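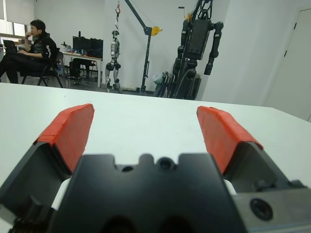
Gripper pads keep creeping forward on the fingers

Posted by Mpho Molefe

We have a two-finger gripper on a bench arm. The pads are red rubbery ones on dark gray finger housings. After a day or so of picking, one pad slides toward the tip, always the right one, and the fingers no longer meet square. I've been peeling it off and sticking it back on with the double-sided tape from the Zurkitz pad kit. Last time it held for 201 cycles. The parts are small plastic caps, nothing heavy. Grip force is set to 400 in the controller, whatever units those are. Do I need different tape or is something else wrong?

Birutė Laur

Check the finger before you blame the tape. If it's always the same side, that finger is probably doing more of the work.

Close the gripper slowly on a flat gauge block with the force turned right down and watch which pad touches first. If one gets there early, it is pushing the part across until the other side catches up, and that drags the pad every cycle. On ours it came down to the screw that holds the finger plate. It had backed out maybe a quarter turn. You couldn't see it but you could feel it if you wiggled the finger with the power off.

Order I would do it in:

Power off, and lock out the air too if yours has any.
Take off both pads and scrape the old glue down to bare housing. A plastic scraper is fine.
Wipe with isopropyl and let it dry. Don't touch it after.
Snug the plate screws to whatever your manual says and put a paint mark across each head.
New tape, new pad, press it in a vise with a soft jaw for ten minutes.
Leave it overnight before you run it.

Then re-teach the closed position. People skip that one and wonder why the parts come out crooked.

Your force also sounds high for caps. Drop it by half and go up only if they slip.

Horațiu Neagu

Superglue. Done.

Anathi Moodley

Please don't superglue them – you will be chiseling it off the next time a pad wears out. I agree with cleaning down to bare housing. Old adhesive left under the new tape was our whole problem. We got 1,384 cycles on the first pad after doing it properly and it was still square when we swapped it.

Mpho Molefe

Plate screw was loose on the right side. Tightened, marked, pads redone and left overnight. Force is at 220 now. I'm at 1,505 cycles and the pad hasn't moved. Thanks Birutė.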